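금속 부품함

금속 부품함(金屬部品函)은 금속판을 접거나 용접하여 만든, 위가 트인 상자 모양의 용기이다. 공장과 창고에서 부품, 반제품, 포장된 소형 물품을 담아 두거나 작업대 옆에 놓고 꺼내 쓰는 데 사용한다. 업종에 따라 철제 빈, 판금 상자, 부품 상자라고도 부르며, 바퀴나 다리가 달린 큰 것은 철제 적재함으로 따로 구분하기도 한다. 뚜껑이 있는 공구함, 그물망으로 된 메시 컨테이너와는 구별된다.

명칭

한국어에서는 통일된 명칭이 없다. 현장에서는 영어 bin을 그대로 옮긴 '빈'이 많이 쓰이고, 물류 분야에서는 용도와 관계없이 '박스'라고 하는 경우가 많다. 예전 문서에는 '철상자' 또는 일본어에서 온 '하코'라는 표기가 보인다. 구매 서류에서는 재질과 치수를 앞에 붙여 '강판제 부품함'과 같이 적는다. 이 문서에서는 판으로 막힌 벽과 바닥을 가진 것만을 다룬다.

구조

금속 부품함은 바닥판, 앞벽, 뒷벽, 좌우 옆벽으로 이루어진다. 가장 단순한 것은 한 장의 판을 십자 모양으로 잘라 네 변을 세우고 모서리를 용접한 것이다. 크기가 커지면 바닥과 벽을 따로 재단하여 이어 붙인다.

벽은 수직으로 세우거나 바깥쪽으로 기울인다. 수직벽은 같은 바닥 면적에서 용적이 크고 여러 개를 나란히 놓을 때 빈틈이 적다. 경사벽은 내용물이 바닥 쪽으로 미끄러져 내려오므로 마지막 남은 부품을 꺼내기 쉽다. 네 벽의 기울기가 모두 같을 필요는 없으며, 꺼내는 쪽의 벽만 눕히거나 낮추는 설계도 흔하다. 뒷벽 바깥에 높은 판을 덧대어 물건이 넘어가는 것을 막기도 한다.

윗변은 판의 절단면이 그대로 드러나면 손을 베일 위험이 있으므로 안쪽이나 바깥쪽으로 말아 접는다. 이 부분을 테두리 또는 컬(curl)이라고 한다. 큰 부품함은 테두리 안에 철선이나 환봉을 넣어 벽이 벌어지는 것을 막는다.

바닥에는 작은 구멍이 뚫려 있는 경우가 있다. 구멍은 절삭유나 세척액을 빼내기 위한 배수용, 받침대에 볼트로 고정하기 위한 체결용, 도금이나 도장 공정에서 제품을 거는 용도로 나뉜다. 한 부품함에 용도가 다른 구멍이 함께 있을 수도 있다. 나사나 와셔처럼 작은 부품을 담을 때는 체결용 구멍을 막거나 바닥에 깔판을 놓는다.

재질

가장 널리 쓰이는 재료는 냉간압연강판이다. 값이 싸고 가공이 쉬우나 녹이 잘 슬기 때문에 분체도장을 하거나 방청유를 바른다. 아연도금강판은 도장을 생략할 수 있어 창고용 부품함에 많이 쓰인다. 다만 용접한 자리의 도금층이 타서 없어지므로 그 부분에는 아연 도료를 다시 칠한다.

스테인리스강은 식품, 의약품, 세척 공정에 쓰인다. 알루미늄은 가벼워서 손으로 자주 옮기는 작은 상자에 적합하지만 무른 편이어서 날카로운 부품을 쏟아부으면 바닥이 쉽게 팬다.

판 두께는 담을 무게와 상자의 폭에 따라 정한다. 같은 두께라도 바닥에 보강 리브를 넣으면 처짐이 크게 줄어든다. 무거운 단조품을 담는 상자는 바닥판만 두꺼운 것을 쓰기도 한다.

제작

소량 제작에서는 레이저 절단기로 전개도를 잘라 낸 다음 절곡기로 벽을 세운다. 접는 순서를 잘못 정하면 먼저 세운 벽이 절곡기의 금형에 부딪히므로, 깊이가 깊은 상자는 앞뒤 벽을 먼저 세우고 옆벽을 나중에 붙이는 방법을 택한다. 모서리는 점용접이나 아크용접으로 잇는다. 액체를 담아야 하는 경우에는 이음매 전체를 용접하고 물을 채워 누수를 확인한다.

대량으로 만드는 소형 부품함은 프레스로 찍어 낸다. 이 방식으로 만든 상자는 바닥 모서리가 둥글고 이음매가 없어 청소가 쉽지만, 깊게 만들수록 벽이 얇아지는 단점이 있다.

크기와 규격

금속 부품함의 치수는 나라와 업체마다 다르다. 유럽에서는 팔레트 치수를 기준으로 가로와 세로를 정하는 경향이 있고, 한국에서는 선반의 폭에 맞추어 주문 제작하는 일이 많다. 제조업체 요키스(Jokis)는 높이를 100밀리미터 단위로 나눈 제품군을 만들며, 바드홀름(Badholm)의 목록에는 모양과 재질을 달리한 21종이 실려 있다.

겹쳐 쌓는 부품함은 바닥 네 귀퉁이에 발을 달아 아래 상자의 테두리에 걸리게 한다. 비어 있을 때 포개 넣을 수 있도록 네 벽을 모두 기울인 것은 보관 공간이 적게 드는 대신, 내용물이 들어 있을 때는 쌓을 수 없다.

용도

금속 부품함의 주된 용도는 공정 사이의 임시 보관이다. 프레스나 선반에서 나온 부품을 받아 다음 공정으로 옮기고, 다음 공정의 작업자나 설비가 이를 하나씩 꺼낸다. 부품을 정렬하지 않고 쏟아 담은 상태를 산적(散積) 또는 벌크 상태라고 하며, 칸막이나 틀에 맞추어 넣은 상태를 정렬 적재라고 한다.

산적 상태의 부품을 산업용 로봇으로 꺼내는 작업은 빈 피킹(bin picking)이라고 한다. 이때 부품함은 정해진 자리에 고정하는 것이 보통이다. 벽이 높으면 로봇의 손목이 벽에 닿아 구석에 있는 부품을 잡기 어려우므로, 얕고 넓은 상자나 벽이 기울어진 상자를 쓴다. 또한 광택이 강한 바닥은 조명을 반사하여 센서의 인식을 방해할 수 있어 무광 처리를 하기도 한다.
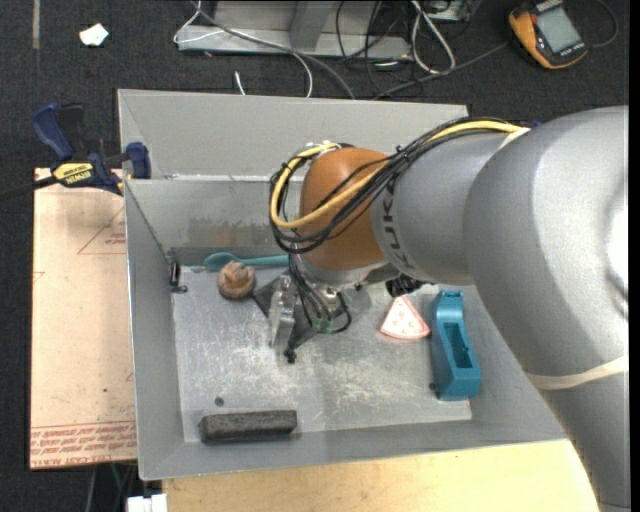

이 문서는 2025년 11월 15일에 마지막으로 편집되었습니다.

물류 창고에서는 반품 분류, 소형 공구 보관, 폐자재 수거에 쓰인다. 주방 설비 업체와 세탁 공장에서도 비슷한 모양의 스테인리스 용기를 사용하나, 이들은 보통 부품함으로 분류하지 않는다.

사용에 따른 마모

금속 부품함의 내부는 사용하면서 긁힌다. 긁힘은 부품이 떨어지는 곳과 꺼내는 도구가 닿는 곳에 많이 생기며, 자주 쓰는 상자에서는 바닥 가운데가 특히 심하다. 벽에는 부품이 미끄러지면서 남긴 줄 모양의 자국과 기름때가 섞여 어두운 얼룩이 나타나기도 한다. 철이나 스테인리스로 된 바닥의 얕은 긁힘은 강도에 영향을 주지 않으나, 도금이나 도장이 벗겨진 곳에서는 부식이 시작된다.

강판제 상자의 수명을 결정하는 것은 대개 긁힘보다 모서리 용접부의 균열이다. 지게차 포크에 받히거나 높은 곳에서 떨어뜨린 상자는 겉으로 멀쩡해 보여도 용접부가 갈라져 있을 수 있다. 도로타 치에실라크(Dorota Cieślak)는 그루베리스(Gruveris) 공장에서 사용하던 부품함 1,751개를 조사하여, 폐기 대상 가운데 약 12퍼센트가 바닥판의 처짐 때문이었고 나머지는 대부분 모서리 손상이었다고 보고하였다.

관리

일상적인 관리는 비우기, 닦기, 변형 확인으로 이루어진다. 바닥에 남은 칩과 가루는 자석이나 진공청소기로 제거한다. 압축공기로 불어 내면 칩이 튀어 눈을 다칠 수 있으므로 많은 사업장에서 금지하고 있다. 기름이 묻은 상자는 중성 세제나 탈지제로 씻은 뒤 완전히 말린다. 겹쳐 둔 채로 말리면 바닥과 테두리가 맞닿은 자리에 물이 남아 녹이 생긴다.

벽이 휜 상자는 고무망치로 펴서 쓸 수 있다. 갈라진 용접부는 갈아 낸 뒤 다시 용접한다. 아연도금강판을 용접할 때에는 유해한 연기가 발생하므로 환기 장치가 필요하다.

부품함을 구분하기 위해 벽 바깥에 이름표를 붙이거나 번호를 새긴다. 종이 이름표는 기름에 약하여 금속 명판이나 꽂이식 표찰을 쓰는 곳이 많다. 파니커(Panicker) 방식이라고 부르는 표시법에서는 상자의 빈 무게를 앞벽에 함께 적어 두어, 저울에 올렸을 때 내용물의 무게를 바로 계산할 수 있게 한다.

플라스틱 상자와의 비교

플라스틱 부품함은 가볍고 녹슬지 않으며 떨어뜨려도 소음이 작다. 색을 달리하여 구분하기에도 편하다. 반면 열에 약하고, 뜨거운 단조품이나 용접 직후의 부품을 담을 수 없다. 일부 용제에 닿으면 갈라지거나 변색된다.

금속 부품함은 무겁고 값이 비싸지만 고온의 부품을 담을 수 있고 변형된 뒤에도 수리가 가능하다. 부품을 쏟을 때 나는 소음은 단점으로 꼽히며, 바닥에 고무판을 깔아 줄인다. 정전기에 민감한 전자 부품에는 접지한 금속 용기나 도전성 플라스틱 용기를 사용한다.

같이 보기
팔레트
메시 컨테이너
판금 가공
빈 피킹
공구함

분류: 용기 | 물류 장비 | 금속 제품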